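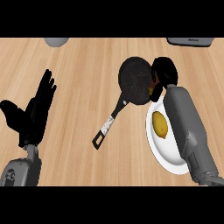

Collecting demos in sim for the two-arm kitchen tasks - quick guide

Writing this down fast so I stop answering the same questions over chat. Covers the pan and plate task in the Huvico kitchen set. Other tabletop tasks are close enough, change the names.

What you need

Cason build from July or later. Older ones drop hand joint values when you pause, and you find out much too late.
Headset and both controllers, charged.
Disk space. A lot. Camera streams get written uncompressed first, then packed overnight.
A chair you can push out of the way.

Before you start

Open the task file and check the objects list. Pan, plate, lemon for this one. Anything else on the table is set dressing and doesn't get a label.

Check the camera. Head view, same one the policy gets. Do not swap to the free camera to "see better" while recording. If you can see the lemon and the policy can't, your demo teaches it to reach for things it has no way of finding. Hard to spot afterward, demos look great on replay.

Black bars top and bottom are padding. Leave them in. The loader in Azar expects the padded size and will happily stretch your pictures if you crop them yourself. Ask me how I know.

Calibrate the hands. Open flat, close to a fist, thumb across, thumb out. Do it for left and right separately. If a finger twitches at rest, recalibrate, don't just live with it.

Recording a demo

1. Reset the episode. Objects get shuffled a little each time. If the pan spawns with the handle out of reach of both arms, throw it back and reset again.

2. Wait for the start tone. Moves before the tone aren't saved, so the first saved step would have the arms already halfway somewhere.

3. Bring both hands up open, palms down, over clear wood. Hold a beat. This is the common start pose and it matters more than people think.

4. Go in with the hand nearest the object. Don't reach across your own arm if you can help it. Sometimes you can't - plate ends up under the forearm and you lose half of it from the head view. Fine if it's short. Get the forearm off the plate as soon as the hand has finished its part.

5. Hand on the pan: close slowly, all fingers together. Handle or rim both count, the task file allows either. Do both kinds across a session. Write which one in the note field, "rim" or "handle", lower case, no extra words.

6. Idle hand stays open and stays off the table. Not parked out of view. Not resting on the wood. Hovering off to the side is what we want, same as the left hand up top. A hand that drifts around while the other one works is noise and the model copies it faithfully, it copied one of my nervous wiggles for two weeks.

7. Finish, open both hands, back to the start pose, press save. If you forget the last pose the episode fails the length check.

Speed

Slower than you'd do it in real life, faster than feels careful. Target is 667 steps or fewer for this task. Long pauses hurt more than slow movement. If you need to think, think before the tone.

Mistakes

Missed the grasp once, recovered, finished: keep it. Mark "retry". We want those.
Dropped the lemon off the table: discard.
Hand went through the pan: discard and note the episode number, it's a contact bug and the Warkidau list needs it.
Two misses in a row: discard, take a break.
Sneezed: your call.

Checking what you recorded

Replay at double speed straight after each batch. You are looking for jumps in the wrist, fingers that snap open for one step, objects that slide with nothing touching them. Shiny or pale stuff on a pale table is worth a second look, the white plate washes out at the rim when the light preset is on high and the segmentation gets ragged there. Dark fingers against a dark pan are the other bad one. If you can't tell where the hand ends, the labels probaly can't either. Drop the light preset one notch and record a few more, don't delete the old ones.

Then run the checker from the Azar folder. Red lines are failures. Yellow lines are warnings, read them anyway.

How many

First useful policy on this task came at 571 kept demos. It could touch the pan. That's all it could do. Things got decent at over 3,000, with a mix of operators - one persons data alone gave us a policy that only ever used the right hand. So swap hands. Left first for one batch, right first for the next, and if you're strongly one-handed do extra on the weak side even though it looks ugly.

Upload

Pack, checksum, push to the shared bucket under task name then date. Don't rename episodes. Don't merge folders from different builds, the action order changed between them and there's no flag for it yet. I'll add one when I get a minute.

Known problems

Save button sometimes fires twice, delete the shorter copy.
Headset sleep kills the recording with no error. Turn sleep off.
Lemon can roll on reset, wait for it to settle before the tone.

Last edited Sunday, December 17, 2023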